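Vanau log: the grip check that always said pass

3/24/20

I lost most of last week to one bad line in the Vanau grasp checker. I'm writing it down so I don't do it again.

Vanau is my side project for testing pick routines in simulation. The batch had 2,167 runs, and the report said 38 failed. I was pleased with that until I opened some of the passes.
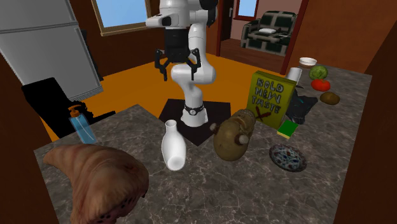 The checker reads finger width after the close command and compares it with a minimum. I had set that minimum in December for a different gripper model and never changed it. So a gripper that closed on nothing still came back as a pass. The counter layout made it worse – with a vase, a sponge and a cereal box sharing the space, I blamed every odd result on clutter. I re-scored the batch with the right minimum and got 234 more failures.

There was a second fault underneath. The Thygesen build of the physics settings lets contact force spike when the fingers meet a curved surface, and the force limit in my script only logged a warning. It didn't stop the arm.

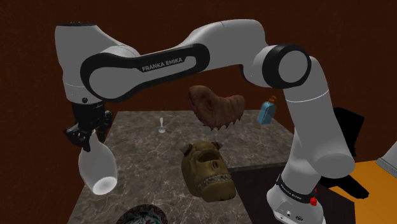

Would the same fault have been dangerous on a real arm?
It could have been, because a limit that only writes to a log doesn't protect anybody standing nearby.

I moved the limit into the motion loop, so going over it now ends the run. I also added a second check on object height after the lift. Komel, my older script, had that check and I dropped it to save time.
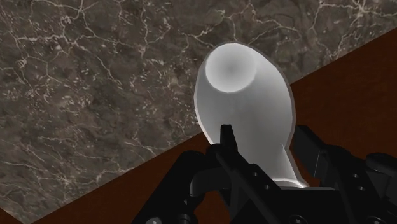
Vase between the fingers, seen from the gripper end.

Next is a fresh batch of 2,000 with both checks on. The Nirkora port waits until that's finished.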